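In Defence of the Unsorted Shopping

I have lived in Gindville for eleven years, and in this time I have learned many good habits from my neighbours. I queue, I say sorry when another person steps on my foot, and I drink tea with milk. But there is one habit which I can't accept, and it is the way people here put away their shopping. They come home, they open the fridge door with a foot, and in a minute everything is gone from sight. The kitchen looks clean. On Thursday they find a brown lettuce behind the yoghurt and are surprised.

I want to argue for the opposite. I think the vegetables should lie on the table for a while, in the open, all together, and should be looked at and handled one by one before they go anywhere. I call this "the table hour", although it takes much less than an hour. My grandmother in the village did it every market day and had no name for it.

My friend Ismail El Khatib, with whom I have discussed this subject more than he would like, thinks that I am sentimental. He has a family of five and he shops at the big Plurside store on the ring road, late in the evening, when the children are already tired. "You want me to look at carrots at nine o'clock," he told me. I understand his situation. Still, I have seen his vegetable drawer, and I have seen what he takes out from the bottom of it on Sundays.

My first argument is about money. Some time ago I wrote down on a piece of paper, stuck to the fridge, everything that I threw away. At the end of June I added it up at the prices I had paid, and for the month it was 59 pounds. For me this is not a small sum. I had bought nothing foolish, no exotic fruit, only ordinary salad, herbs, soft tomatoes, half a cucumber, and bread. Almost all of it had one thing in common: I had not seen it since the day I brought it home. In the next weeks I began to lay the shopping on the table first, and I wrote down again what I threw away. The second list was so short that I stopped to keep it.

What changed? I bought the same things in the same shops. But when you have the lettuce in front of you, you make a decision about it. You feel that the heart is firm but the outer leaves are already tired, so you take those off for tonight's soup and keep the rest for tomorrow. You notice that one pepper has a soft place near the stem. It goes to the front and is eaten first. The fridge can't make these decisions for you, and neither can the date printed on the packet, which was printed before anyone knew how long the thing would lie in the car.

My second argument is about the bag. I have a quarrel with the bag. In the shop it is useful, of course, I don't carry plums in my pockets. But most people leave the food in the bag until the moment of eating, and through the plastic all fruit looks equally good. The drops of water collect inside, one piece goes bad at the bottom, and by the time you smell it the neighbours are bad too. If you empty the bag on the table you will find this piece on the first day, when it is still possible to cut away the bad half and eat the other.

People answer me that they have good storage. They have baskets, crates, boxes with lids, special drawers with a little wheel for the humidity. Uliana Ivanyshyn, who lives above me and is the most orderly person in our building, bought a set of Sirko boxes, all the same size, and she put a label on every one. I admired them very much. After several weeks she confessed that the box named "Greens" had not been opened, and that she was a little afraid of it. I don't laugh at her. A beautiful container gives us the feeling that the work is finished, when it has only been moved to another place.

I am not against containers. I have an old wooden crate with the year 1858 burned into one side (it is certainly not so old, I bought it at the Uneck flea market) and my potatoes live in it very happily. A basket without a lid is also a friend, because it can be seen into. My rule is only that the container comes last. First everything lies on the table, and then each thing is given a home according to its condition. Most kitchens do it in the other order. They have a place for lettuce, so the lettuce goes to this place, whatever its health.
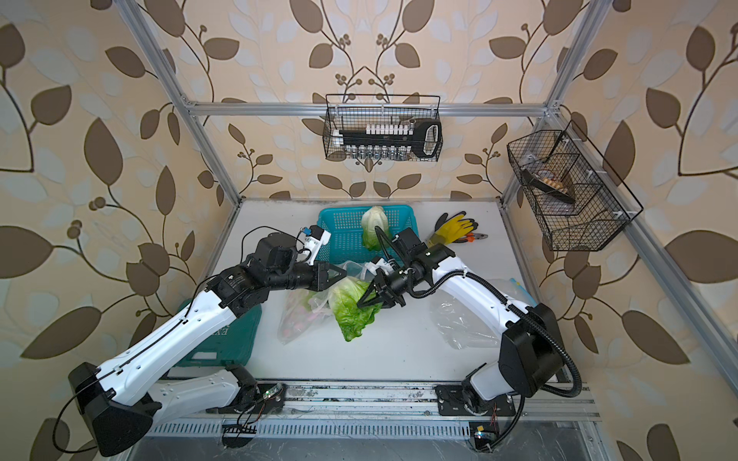 For this work the table must be clear, and I admit that it is the hardest part. In many homes the kitchen table is where the letters, the keys and the school books go to rest. I clear mine before I leave for the shop and not after, because when I come back with heavy arms I have no character. I also prefer a light surface. On my old dark table I didn't see the soil from the leeks or the small snail, and on the pale one I see both at once.

Then I go from the soft to the hard. Leaves first, as they suffer the most from waiting, then berries and tomatoes, then peppers and cucumbers, and at the end onions and potatoes, which don't care. A lettuce I hold by the base and turn upside down, and I shake it a little over the sink. I don't wash it on this day unless it will be eaten on this day. I wrap it in a cloth. The fruit I turn over one by one, with the fingers and not with the eyes only, because the soft place is always on the side which you don't see.

I know there are objections. One is about time, and I will not pretend that it costs nothing. For a normal weekly shopping it takes me as long as the kettle needs to boil and the tea to become drinkable. Another objection, which I find more serious, is that meat, fish and milk can't wait on a table, and this is correct. They go directly to the cold and I don't philosophise over them. Frozen peas also. The table hour is for things that grew.

The last objection came from Ismail, and I have no good answer to it. He said that it is easy to look at every plum when you live alone and buy 600 grams of plums, and that if he did it, three children would eat them from the table before he finished. I thought about this for some days. I believe now that in his house this would be the best possible result for the plums, and I have told him so. He has promised to try it with the apples.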